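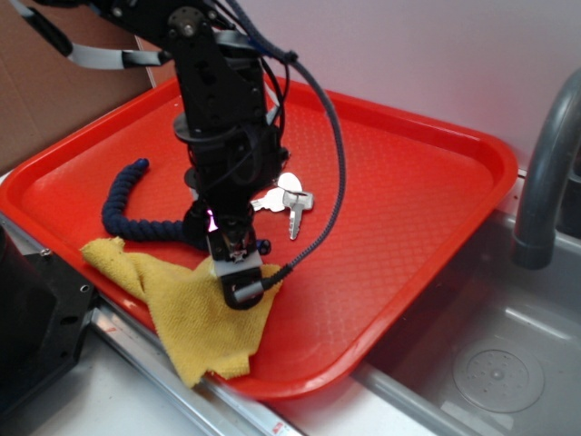
Mansour replied to our first draft that a tray beside a sink is too narrow a setting, and that a policy trained on it will learn the tray before it learns the objects. We agree with part of this remark, and it changed how we planned the second collection round.

3.2 Collection of demonstrations

All demonstrations in the Prisullow set were recorded at one counter with a single arm. An operator controlled the arm through a leader device of the same size, and joint positions were stored together with the video. We collected 1702 episodes in total, most of them in October. An episode begins when the operator presses the pedal and ends when the arm is back at its rest position. Episodes longer than 40 seconds were removed, also when the task was completed, as the long ones contain much hesitation and the policy copies it.

The objects were chosen for their different behaviour under contact. A cloth folds and gives no clear edge to hold. A rope keeps part of its curve after it is released. Keys are thin, they shine, and they lie almost flat on the surface. We did not fix the starting positions. Before each episode the operator rearranged the objects by hand, with the instruction to avoid neat rows and to let objects touch from time to time.

Figure 4. Object layout in the tray, without the arm: ball, keys, rope and cloth.
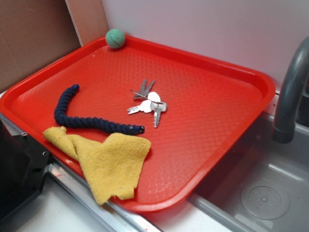 Should failed grasps be kept in the training set? We keep them when the operator recovers within the same episode, and we discard them in all other cases.

The reason for this rule is practical. In an early version we deleted every episode with a missed grasp, and the trained policy then had no example of what to do after a miss. It closed the gripper on air and continued to the drop position. With the recoveries included, it went back for a second attempt in 62 percent of the missed grasps. We do not claim that this value will hold for other grippers -- the fingertips we used are soft and forgive a small error in height.

Labels were written in the Sundix tool after recording. Each label is one short sentence with a verb and an object, such as "lift the cloth". Two annotators worked separately, and where they disagreed the episode was watched again by both. Most disagreements concerned the rope, where "move" and "straighten" are difficult to separate. We merged these two verbs for the experiments in Section 4, but the original labels are kept in the Cusidano archive with the recordings.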